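The Guidance Call

Valisel reported at seven in the morning. The release ran to eleven pages, and the analyst at Iltgate had read nine of them before the coffee machine on the fourth floor finished its cleaning cycle. Revenue was ahead of her model. Operating margin was ahead of her model. Earnings per share were ahead of everyone's model, including that of the house across the river, which had been the high estimate since January.

The shares opened at 330 and traded at 314 within the hour.

She noted both prices in the log. The log was a plain table with a column for the event, a column for the move and a column for the reason. The reason column had a character limit, set by whoever had built the template, and she had learned to write inside it. She entered: "Beat on all lines. Guidance call pending." Then she deleted the second sentence, as it was a schedule item and belonged elsewhere.

Valisel made valves for water treatment plants. It had two large customers and a great many small ones, and it published its order backlog every quarter in a footnote to the segment table. The backlog was the number she cared about. In her model it fed the revenue line with a lag of three quarters, so that a change today would arrive in the income statement next spring. The backlog had fallen. The footnote gave the figure and offered no comment.

Pellmont had asked for a view before noon. Pellmont was the largest client on her list, a pension manager that owned Valisel in two portfolios and was thinking about owning it in a third. Its portfolio manager sent messages without greetings. The message that morning read: "Good print. Why down?"

She began a reply and left it in drafts.

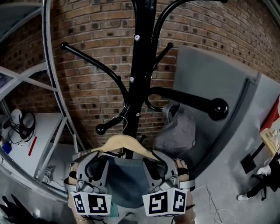 The Call

The call started at ten. She dialed in on the desk line and muted herself. There was hold music, then an operator, then the legal statement, read at a pace that suggested it had been timed. The chief executive described the quarter. The finance chief described it again with percentages.

Full-year guidance was maintained.

She wrote the word down and looked at the arithmetic. The company had beaten its own plan for the first half. If the full-year figure did not move, the second half had been cut by the amount of the beat. The cut appeared in no table. It had to be found by subtraction, and she found it, and then checked it against the backlog. The two agreed to within a rounding error.

The first question from the lines was about tax. The second was about the plant at Ham, where a new casting line had been due to start up before the summer. The finance chief said that the line was in commissioning. He had said the same on the previous call. She had the transcript open in another window, and the sentence matched word for word.

The third question was hers.

"You carried depreciation for Ham in the second-quarter plan," she said. "Is it in the reported number?"

There was a gap on the line – long enough for her to check that she was off mute.

"It is not in the reported number," the finance chief said. "It will begin when the asset is placed in service."

"And the second half?"

"The second half assumes that it is in service."

She thanked him. The operator asked for the next question.

The Note

Depreciation that had not been charged accounted for most of the earnings beat. The rest was a favorable currency rate, fixed at the quarter end, that had already reversed. She put both items on one line of the model and removed them. What remained was a company that had earned what it had said it would earn, with fewer orders behind it than before.

She moved her price target from 330 to 300 and changed nothing else. The rating system allowed 3 grades, and the new target left the stock in the middle one, where it had been all year. The compliance form asked whether the change was material. She ticked yes and attached the spreadsheet.

The form came back approved. She opened the draft to Pellmont, which still contained only the name of the company, and typed under it: "Beat is timing. Ham not depreciating yet. H2 cut implied. Backlog down. Target 300."

The answer arrived while she was filling in the reason column.

"Already sold," it said. "Who bought it at 314?"

She checked the holdings list for Iltgate's own funds, and then she picked up the phone to the desk downstairs.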